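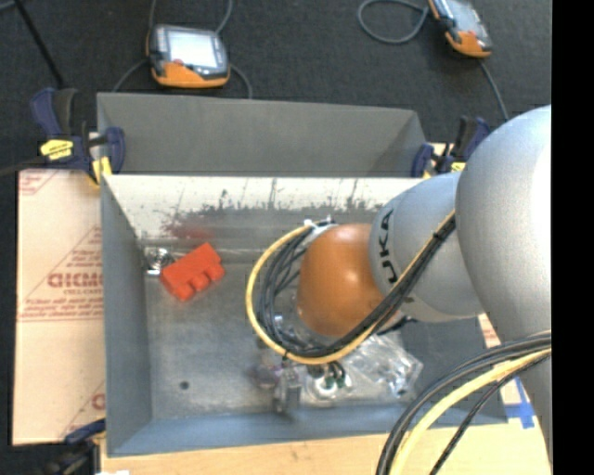
KUKA arm over the metal bin, cable bundle looped at the wrist, bin held with clamps.

Saragih Cable Dress Kit for Small Arms
Item 1794. Sold by Biltero, Follthorpe.
Page last changed 3 Dec 2023

We sell this kit and we still think half the people who ask for it don't need it. If your cables are routed well and you check them, a cable tie does the job. The maker's leaflet says the kit "ends cable wear." We doubt that. Cables that bend will wear. What the kit does is move the bend away from the fitting, where a break is a pain to fix.

What you get
2 split collars for the arm
1 strain relief block for the wrist
38 inches of braided sleeve
Hook and loop straps (the leaflet calls them tool-free, but you will want snips)

Before you buy, try this
Jog the wrist slowly to both ends of its travel with the bin in place. Watch the loop. Too wide and it drags on whatever is in the bin, too tight and it pulls on the connectors. Most of the damaged cables sent back to us in May had simply been tied too short. Retie, jog again, and see if you still want to spend the money.

Bin picking
A loose loop will find the bin wall sooner or later. Clamp the bin down and check the clamps whenever you check the cables, as a bin that has crept an inch will make good cable routing look bad. Keep clamp handles out of the arm's path. Tape marks on the table help you put things back, but they don't hold anything.

Upkeep
The leaflet says to inspect every 50 hours. We couldn't find out where that number comes from. At our Burlow bench we look at the sleeve before each shift and replace it when the braid opens up. Power off and lock out first.

Will it fit?
Measure the arm just behind the wrist and send us the number. Don't go by the fit chart, which has been wrong for us more than once. Opened kits can come back if the sleeve hasn't been cut.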